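Project report: the Clomeck arm and the egg fault
Eilif Söderlund, 3/15/19
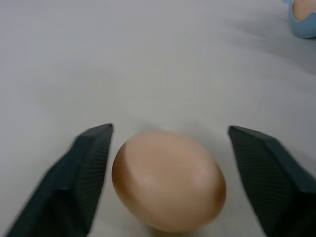 So the plan back in August was simple enough. Pick up an egg, carry it across the table, put it down somewhere sensible, don't make a mess. I chose eggs over the foam blocks everyone else was using, and Mr Hsu did warn me. He said I'd learn a lot about cleaning. He was right, but I'm getting ahead of myself.

The fault I'm writing about is the one I put down in my log as "late stop". The gripper closes until the motor current goes over a limit, and then it's meant to hold. My limit was 77 (these are raw counts from the driver board, I never did convert them to anything proper, sorry). On foam it was lovely. On an egg it closed, touched, and then carried on for a moment before it noticed. You can guess the rest!

My first idea was that the limit was too high, so I spent a whole weekend bringing it down bit by bit. If I went low enough the gripper stopped before it had reached anything, just from its own friction, and if I went up a touch it crushed the egg again. There wasn't a number in between that worked twice running. I also blamed the finger pads for a while and cleaned them with washing-up liquid, which made me feel better and did nothing else.

What I should have done first was look at the log file. Della, who had the bench next to mine, asked how many readings I was getting in a run and I didn't know. We opened one up and it had 2938 lines in it, but loads of them were the same value repeated over and over. The board was sending me old readings! My filter was averaging the last 2000 samples, which I'd copied from my temperature project where nothing changes quickly and it doesn't matter. For a gripper it's hopeless. By the time the average had crept up to the limit, the real current had gone past it ages ago.

I cut the filter right down and threw away the repeats. I also made the fingers slow down for the last bit of travel, so that if it does stop late it hasn't gone very far. That meant telling it how wide an egg is, which is cheating slightly, and it'll go wrong if somebody hands it a duck egg.

Then there's the safety side, which I hadn't thought about at all until Mr Hsu made me. If the gripper was slow to notice an egg then it was slow to notice a finger too. I'd been reaching in to straighten eggs with the power on. I'm not proud of that. After the talk I had with him I changed 2 things: the stop button now cuts the motor supply directly (before, it only asked the program nicely), and I take my hand off the table before I press start, every time, even when I'm fed up.

I also fitted the Clutau spring coupling that had been in the drawer since the start of term. It gives a little when the fingers meet something hard. I can't say how much of the improvement is the spring and how much is the filter because I changed both in the same afternoon, and yes, I know, I lost marks for that on the draft as well.

Still to do: the arm sometimes loses its home position after an emergency stop and I have to set it again by hand. I think it's the order things switch back on in, but I haven't proved it yet. The wiring notes and the full log are in the blue folder.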